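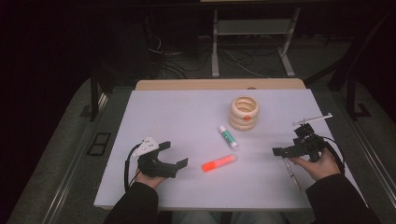 4.2 Collecting the demonstrations by hand

We dropped the teleoperation rig for this part of the study, and I want to spend a little space on why, because it changed more than we thought it would. In the first round (Section 3) Craig MacLeish drove both arms remotely from a second desk, and he got pretty good at it, but his demonstrations were slow and full of little hesitations. You could watch him line up on a glue stick, stop, think, nudge the wrist, stop again. A policy trained on that data learned to stop and think too, minus the thinking part!

So for the second round everyone sat down at the table and did the task with their own hands, holding a pair of black hand-held grippers (Figure 3). The fingers open and close the way the robot's do, so anything a person can manage with them ought to be reachable for the arms later on. That "ought to" is doing a lot of work, and I come back to it in Section 4.4.

Figure 3. Hand-held demonstration on the tabletop task. The demonstrator has one gripper in each hand, with a stacking ring toy, a glue stick and a highlighter lying between them on the white tabletop.

The task itself is plain tidying. Small household and desk objects start in the middle of the table and have to end up in a row along the far side, in whatever order the demonstrator likes. We left the order open on purpose. Heather Swanson argued early on that a fixed order would give us cleaner curves and a duller robot, and after looking at the pilot data I came around to her view. People don't tidy in a fixed order. They grab what's closest, or what's in the way, or (in my case) whatever is brightest.

Objects were picked to be awkward in different ways. A highlighter is thin and wants to roll. A glue stick is thicker and behaves better, but if it lies at an angle you have to decide whether to turn your wrist or pull it straight with the other hand. The stacking toy is short and wide, and it's the one where people most often brought in both grippers, even though nothing in the instructions said they should. We call these unprompted two-handed grasps "assists" from here on, and they get their own label in the data.

Five demonstrators took part: the three of us who wrote the paper, plus Lewis Morrison and Mhairi Mowat, neither of whom had held the grippers before. Each got one practice block, which we threw away, and then worked in blocks of nine trials with a break in between. The breaks were Mhairi's request and a very good one. Squeezing a gripper over and over is tiring in a way that driving a remote arm isn't, and in the pilot you can see grip quality fall off toward the end of the longer blocks. All told we kept about 4000 demonstrations after filtering.

Filtering was simple. We dropped a trial if an object left the table, if the tracking was lost on either gripper for longer than we could sensibly fill in, or if the demonstrator said out loud that they wanted it gone. We kept fumbles. If somebody pinched the highlighter badly, let go and tried again, that stayed in, and I'd fight for keeping it in. Recovery is exactly what the teleoperated set was missing, since Craig was so careful that he hardly ever needed to recover from anything.

4.3 What people did differently

Going through the recordings was the fun bit. The first thing that jumped out is how much the left hand does when nobody is asking it to do anything. With remote control, the idle arm really was idle: it parked and stayed parked until it was needed. With the hand-held grippers the second hand hovers, creeps in, blocks a rolling pen, backs off again. Our segmentation code (a lightly changed version of the Rulitico splitter we used for the first round) wanted to cut all of that out as noise, and for a while we let it. Put back in, those small motions made a visible difference on anything round.

The second thing is speed. Hand-held trials were a lot shorter than remote ones, for every demonstrator, new ones included. I had expected Lewis and Mhairi to need a good long while to catch up with the rest of us, but by the end of their practice blocks they were moving at much the same pace. Lewis told me it felt like using salad tongs, and I haven't found a better way of putting it.

The third is style, and here I'm less sure what to make of it. Mhairi comes in low and slides her fingers along the tabletop before closing. Lewis comes straight down from above. Both work fine for a person. The policy trained on the mixed set sometimes starts one approach and finishes with the other, which leaves the gripper closing on air just above the object. Training on one demonstrator at a time got rid of this but gave us a policy that was fussier about where things were placed. We ended up adding a demonstrator tag as an input, which helped, though it feels like a patch and I'd be happy to see someone do better.

4.4 From hands to arms

Now for that "ought to." A human wrist can get into positions our arms simply can't reach, and people use those positions all the time without noticing. We replayed every demonstration in the Cruickshank simulator before training and marked the stretches where the arms would hit a joint limit. Most of them were short, a moment of odd wrist angle on the way to somewhere perfectly reachable, and for those we smoothed the path and carried on. Where the grasp itself was out of reach we left the trial out of training but kept it in the released data, with a flag.

Cables were the other nuisance. Each gripper has one, and demonstrators learn to steer around them. You'll see small detours in some of the paths that have nothing to do with the objects at all. I tried to model these, gave up one Sunday evening, and settled for showing the policy the same trials with and without smoothing. Results for both versions are in Section 5, next to the teleoperated baseline.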